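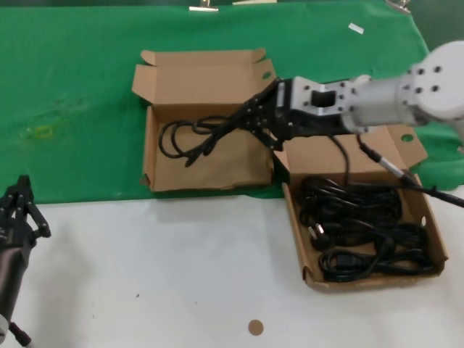 Müzeyyen Değirmenci has tested fabric for 26 years, and the question she hears most often from small textile firms is why a cloth that passed its shrinkage test comes back from a customer two inches short. Her answer usually starts with how the cloth was lying when it was measured. A piece held along one side with metal clips, like the green one on the white table, is restrained on that side and free on the other, and the front border will settle into whatever line it likes. "Look at an edge like that and tell me where you would put the ruler," she says. "It dips to the right. You can get two lengths from one piece and both of them are correct."

Değirmenci runs the dimensional stability bench at Kollusow, a contract laboratory that takes most of its work from makers of table linen and curtains. Samples arrive in September in the largest numbers, ahead of the winter orders. Each one is left flat in the conditioning room overnight before anyone marks it.

The marking is where she is strictest. Three pairs of points in the length, three in the width, placed well in from the selvage. She uses thread for dark goods and a fine laundry-proof pen for the rest. Tape she rejects. "Tape creeps in the wash, and it stiffens the cloth under it. We had a client, Akyol, who taped everything. Their numbers were better than ours for a year."

The difference was traced to the drying step. Akyol had been line-drying its samples by the short edge, and the weight of the wet cloth pulled the length back out. Kollusow dried the same fabric flat on a screen and recorded a loss of 6 percent in the warp. Customers, who mostly used tumble dryers, saw more than that.

She is skeptical of single-wash results. Much of the tension put into a woven cloth during finishing comes out in the first cycle, but cotton blends can go on moving for several more. "After one wash you know about the finisher," she says. "After five you know about the cloth." Her own protocol calls for five, with measurements after the first, third and fifth. A full set on one fabric takes 11 working days, including conditioning time, and clients regularly ask for it in four.

Can it be shortened? Değirmenci allows one concession. For repeat orders from the same mill — Vasex sends her the same plain weave in lots of 1,000 yards — she will accept a single cycle as a check against the earlier full set, provided the finishing line has not been changed. A new stenter or a change of softener means starting over.

Asked what a small workshop could do without a laboratory, she suggests cutting the test piece larger than seems necessary, overlocking the edges, and washing it in the machine the customer is likely to own. Measure it flat and unclipped, smoothed by hand without pulling. Write down the drying method next to the figure. "Most of the reports I am sent leave that line blank," she says, "and then I have to telephone."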